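Chapter 4
Where Does the Cost Go? Fixed Costs, Variable Costs, and the Ones That Won't Sit Still

What you'll work on in this chapter
Telling fixed costs from variable costs
Spotting mixed costs and splitting them up
Working out a contribution margin
Finding a break-even point and knowing when to distrust it

My first job out of college was at a small company called Primham, which made lunch boxes. I was hired to "help with the numbers," and in my first month my boss asked me what it cost us to make one lunch box. Easy, I thought. I took everything we'd spent the month before, divided it by the number of lunch boxes we'd made, and walked into her office with an answer to the penny.

She looked at it and asked, "So if we make one more lunch box this afternoon, that's what we'll spend?"

I said yes. She handed the paper back and told me to go think about the rent.

I went back to my desk and thought about the rent (and felt pretty silly, if you want to know). We were going to pay the landlord the same amount whether we made one more lunch box, a thousand more, or sat around all afternoon playing cards. My lovely answer had a little slice of rent baked into it, plus a slice of insurance and a slice of my own salary. None of those slices would grow if we made one more box. The plastic would, and so would the latch and the cardboard sleeve it shipped in.

That conversation is pretty much this whole chapter. By the end you'll be able to do what I couldn't do that day, and you'll have some tools for the messy cases too — there are plenty of messy cases.

4.1 Two kinds of cost

Let's start with the words. A fixed cost is one whose total stays the same when you make more or less, at least over the period you're looking at. A variable cost is one whose total goes up and down with how much you make. Rent is the classic fixed cost. Raw material is the classic variable one.

Notice that I said "total" both times. Students trip over this every semester, so read it twice. The total fixed cost stays put, but the fixed cost per unit falls as you make more, since you're spreading the same amount over more units. Variable cost works the other way around: the total climbs, while the cost per unit stays flat, or close to it.

Say a workshop called Temeo makes desk lamps. It pays $3,620 a month in fixed costs, and each lamp takes $11 in parts and packaging. If Temeo makes 80 lamps in a month, the fixed cost comes to $45.25 per lamp. Ouch! If it makes 520, the same $3,620 works out to $6.96 per lamp. The parts are $11 either way. Same workshop, same lamp, same landlord, and yet the full cost per lamp drops from $56.25 to $17.96. 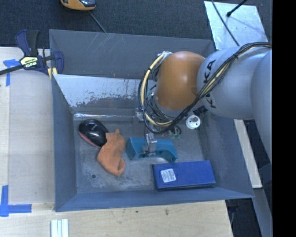
So which of those two numbers is the "real" cost of a lamp? I get asked this every year and I love the question, even though my answer annoys people. Both are correct for the month they describe, and neither one tells you what the next lamp will cost. The next lamp costs $11, as long as Temeo has the space and the hours to make it. Keep that last bit in mind, we'll be leaning on it in Section 4.4.

Try it yourself
Find the fixed cost per lamp and the full cost per lamp if Temeo makes 2,000 lamps in a month. Then write down one reason you might not believe your own answer. (Hint: could a workshop that usually makes 520 lamps really make 2,000 without spending more on space or equipment?)

4.2 The ones that won't sit still

I'd love to tell you that every bill drops neatly into one bucket or the other. My own phone bill doesn't. I pay a flat charge each month, and on top of that I pay extra if I use too much data. That's a mixed cost: part of it is fixed and part of it is variable. Electricity in a workshop often behaves this way, and so do delivery contracts and repair plans.

Then there are step costs, which stay flat for a while and then jump. One supervisor may be enough for a single shift, but add a second shift and you'll probably need a second supervisor. You can't hire a tenth of one. Draw a step cost on a graph and it looks like a staircase.

Wages deserve a warning of their own. Older books tend to call all factory labor variable, and if people are paid by the piece, it is. But plenty of workers are paid for a set week no matter how many units go out the door, and over a month or two that pay acts like a fixed cost. Don't go by the name of the account. Ask what would happen to the bill if output went up by ten percent next month, and sort it by the answer.

Later in the chapter we'll spend time with a bakery called Onsri, whose July power bill gave its owners a nasty surprise, and we'll use two months of its bills to pull the fixed part away from the variable part. The method is called high-low. It's quick, it's a bit rough, and you can do it on the back of an envelope.

Before you go on, grab three bills from your own life and label each one fixed, variable, mixed, or step. Keep the list handy, because you'll need it for the first exercise in Section 4.3.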